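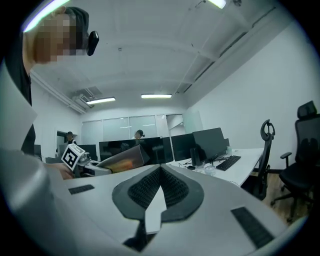
I have been promising my mother a robot that folds laundry since I was eleven years old. She still brings it up on the phone. So when people ask me (and they do ask, now that I write about this stuff every week) whether machines can do chores yet, I take it personally!

My short answer this spring is: some chores, some of the time, in a kitchen or workshop that doesn't surprise them much. And I think that's thrilling. Five years ago I would have given you a much shorter answer.

Let me start with what works. Floors work. Floors have worked for a long time, as long as you pick up your socks. Moving boxes of the same size from one place to another works. Picking up one known part from one known tray and setting it in one known slot works so well that shops barely talk about it anymore. My friend Elikem Nyarko runs the packing side at Gekley, a small firm out in Skirkthorpe that makes cabinet hinges, and the arm on their line puts hinges into boxes all day long. Elikem loves that arm. Elikem also told me that when the box supplier changed the cardboard to something a bit slicker, the arm dropped things for a whole morning until the grip was set again. A new hire would have squeezed a little harder and gone on with the day.

That squeeze is the part I can't stop thinking about. We do it all the time without planning it. You reach into the sink, your fingers meet a greasy plate, and your hand just knows. Getting that into a machine means collecting a huge pile of ordinary human movement, and one of the ways people are doing that now is wonderfully low-tech: you hold a gripper in your own hand and do the job yourself, with a camera on the gripper watching. You open the drawer, you hang up the mug, you do it again. The machine learns from what the gripper saw and how it moved.

I love this because you don't need a whole robot in the room. You need a desk, a charged battery and a fair bit of patience. Those little cubes with the black and white squares printed on them are a nice touch too. A pattern like that is easy for a camera to find, so it gives the software something solid to hang on to when it's working out where things are. The whole business can go on in an ordinary office, between the monitors and the swivel chairs, with a glass left on the desk by the keyboard.

I got to try one of these tools last April at a workshop in Wundasska. The task was putting a sponge in a cup. I was terrible at it! Your own fingers give you so much, and then suddenly you have two stiff jaws and you're hunting for the angle like someone using chopsticks for the first time. It took me 65 tries before I stopped thinking about it. The woman next to me had done 2,185 over the course of her project and she made it look like nothing at all.

So where does that leave the chores at my house? I made a rough list with my mother in mind:

- **Vacuuming:** yes, go ahead.
- **Loading the dishwasher:** I've seen it done slowly, with clean dishes, on a good day. Not in my kitchen, where there is usually a wok.
- **Folding towels:** getting there. Towels are rectangles, which helps a lot.
- **Folding a fitted sheet:** I can't do this either.
- **Wiping the counter:** closer than you'd think, but it has to know which pile of papers matters.
- **Finding the lid that goes with the container:** please, somebody, work on this one.

My neighbor Nartey thinks I'm too hopeful. He fixes washing machines for a living and he says a house is a much meaner place than a factory, with pets and stairs and kids leaving a shoe in the oven (his kid, his oven). He has a point. Gekley has one kind of hinge on that line. I have 4 kinds of coat hanger in one closet.

Still, I keep a running note of things I've watched a machine do with my own eyes, no video, and it grew again this year. Zipping a bag went on it in the winter. I'm going back to Wundasska later this month and I hear they've moved on from sponges to shirts, so I'm packing one of my mother's blouses, the slippery green one, and asking very nicely if they'll let it have a go.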